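Busby Home Robotics Club

The Busby Home Robotics Club is a student project group at Clallero Community College. It teaches beginners to operate, wire and program pairs of small robot arms in ordinary living spaces. The club was started by Diane Ross, an instructor in the electronics program, and takes its name from the Busby Building, where the first meetings were held.

History

The club began with 16 students and one arm, bought with a department grant. A second arm was added the next February so that members could work on tasks that need two hands. Membership has since grown to over 143, counting former students who still take part in the yearly contest.

Activities

Members work in pairs. One student runs the arms while the other keeps the log, and they trade places halfway through the session. New members start with reaching and stopping exercises near furniture and household appliances, then move on to gripping.

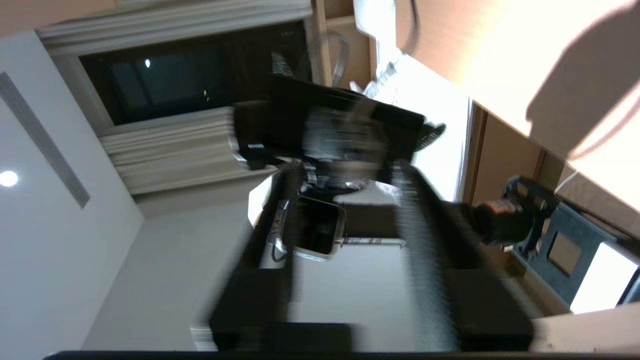 Each pair must log 300 attempts before entering the contest. Attempts that fail are kept in the log along with the rest, and students write a short note on each one. Brock Kennedy, who joined as a student and later became the club's lab assistant, wrote the log format still in use.

Cable handling is taught in the second term. It is considered the hardest part of the course, as a cable bends and swings when the arm moves. A common exercise has one gripper hold the connector while the fingers of a second arm are brought up, open, on either side of the cable below it.
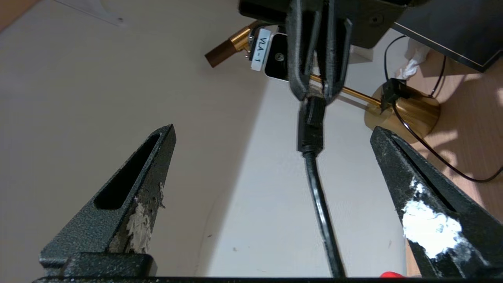
Panero Contest

The Panero Contest is held at the end of the spring term against teams from Arsenault Technical School. Teams are given a list of household tasks in the morning and have until 4 p.m. to finish as many as they can. Points are taken off for dropped objects and for any contact with the furniture. The highest score on record is 654, set by a Clallero team in the contest's third year.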